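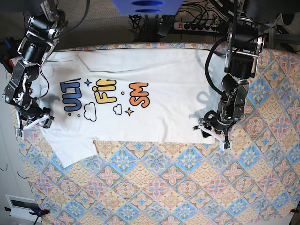 Figure 3. White T-shirt with a multicolor front print, laid on a patterned tablecloth.

3.2 Household sample and garment inventory

The survey covered 223 households in two towns, Irkisley and Pestville. Both have a weekly secondhand market and a municipal textile drop-off point, but they differ in how the drop-off is run. In Irkisley the containers are emptied by the town and the contents sold by weight to a sorting firm. In Pestville the contract is held by Valente, which also operates a resale store near the bus station. Households were drawn from the water billing register, stratified by dwelling type, and approached by letter and then by a visit in the early evening.

Each household was asked to set out all short-sleeved cotton or cotton-blend tops belonging to its adult members, including items in storage. Items used only as rags were excluded. For each garment the interviewer recorded fiber content from the care label where legible, color group, presence and type of print, mode of acquisition (new, secondhand, gift, promotional), and the owner's estimate of time since last wear. Garments were laid flat on a table or bed for recording and were not ironed or otherwise prepared. Printed garments were coded by coverage (less than a quarter of the front panel, a quarter to a half, more than a half) and by content (lettering, figure, both).

Time since last wear was collected in four bands: within the past month, one to six months, six to twelve months, and more than a year. Owners found the middle bands hard to separate for plain garments, which they often could not tell apart from one another. Printed garments gave less trouble. We therefore merged the two middle bands for all analyses in Section 4, at some cost in resolution.

3.3 Attrition and exclusions

Nine households withdrew between the first visit and the follow-up in June. A further 683 garments were removed from the data set before analysis, most of them because the care label was missing or worn beyond reading and the fiber content could not be established by hand. Removal was more common among secondhand items – labels are often cut out by earlier owners – and this biases the retained sample toward garments bought new. The weights described in Section 3.4 correct for this only in part.

Inventory records were entered in Calta, a form-based tool already in use at both field offices. Double entry was carried out on a subset of households from each town. Disagreements were concentrated in the coverage code, where the boundary between the first and second categories depends on whether blank space inside a print is counted. The rule adopted was to measure the smallest rectangle enclosing the whole print, and all earlier records were recoded on that basis.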